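**Jodex round side table**

Occasional table for studios, workrooms and waiting areas. White circular top on thin brass-coloured metal legs, tied together with angled rods. Top diameter and finish codes are on the Citside order form. Assembly takes over 10 minutes with the hex key supplied.
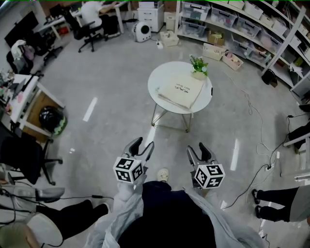 Suited to hard floors, including polished concrete. Fit the leg pads before use – spares are sold in packs of 6. Wipe the top with a damp cloth and avoid solvent cleaners. Retighten the rod fixings after 9 weeks.

Colour: white/brass. Item no. 1280. Trade enquiries: Edit Kun, Citside.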